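FLENGATE YOUTH EXCHANGE NETWORK
Program Working Group
Minutes of the April meeting

Present: representatives of the Flengate office, the Baudry host group and the Prostumero host group; one observer from Priteck Community Trust.
Apologies: Baudry schools liaison.
The meeting opened at 4:10 p.m. The minutes of the previous meeting were accepted with one correction: under item 3, "host homes" should read "host placements."

1. Volunteer intake

The office reported 122 applications for the next exchange round. Of these, 14 were incomplete at the closing date. The group agreed that incomplete applications may be corrected until the end of the month but will not be considered for first-choice placements. The application form will carry a separate box for language level. The present form combines it with education, and host groups have had to ask for it again by email.
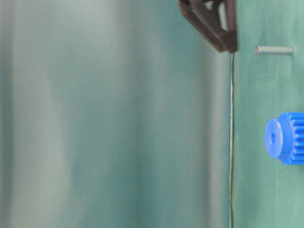 Gripper and wire, green backdrop.

2. Orientation week

The draft timetable was reviewed. The Prostumero host group asked for the session on child protection to be moved from the fourth day to the first, before any school visit. Agreed. The session on local government will be cut to one hour. Baudry noted that its meeting hall is not available before 9 a.m., and the timetable will be changed to match.

The handbook will be printed in a run of 200. Host groups are to send changes to their own pages by the end of April. Pages not received will be printed as they stand. 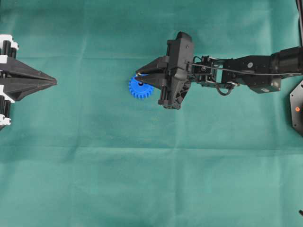

Reports and Finance

3. Placement budget

The small projects fund stands at 1,000 dollars for the round. Two requests were considered.

3.1 Baudry, reading room shelving and book covers. Approved in full.
3.2 Prostumero, street theater on road safety. Approved subject to a written permit for use of the market square. The permit is to be copied to the office before money is released.

Travel claims must be submitted with original receipts. Claims without receipts will be returned to the host group and not held at the office. The observer from Priteck asked whether phone costs may be claimed. They may be claimed by team leaders only, under the existing limit.

4. Community issue days

Topics for the coming round were set as follows: clean water, migration for work, and school attendance of girls. Each volunteer pair will prepare one issue day jointly with its counterpart pair. Written summaries are due within two weeks of each event and should state attendance, methods used and any follow-up agreed with local partners. 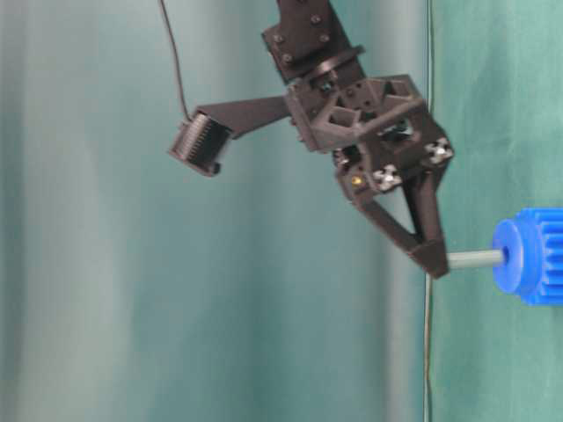

Page 3

5. Other business

The Baudry group asked for a standard letter to employers confirming a volunteer's period of service. The office will draft one.

The question of longer placements was deferred to the next meeting.

Actions
Office: revised application form; employer letter; revised timetable.
Baudry: handbook pages; shelving invoice.
Prostumero: handbook pages; permit for market square.

The meeting closed at 5:45 p.m.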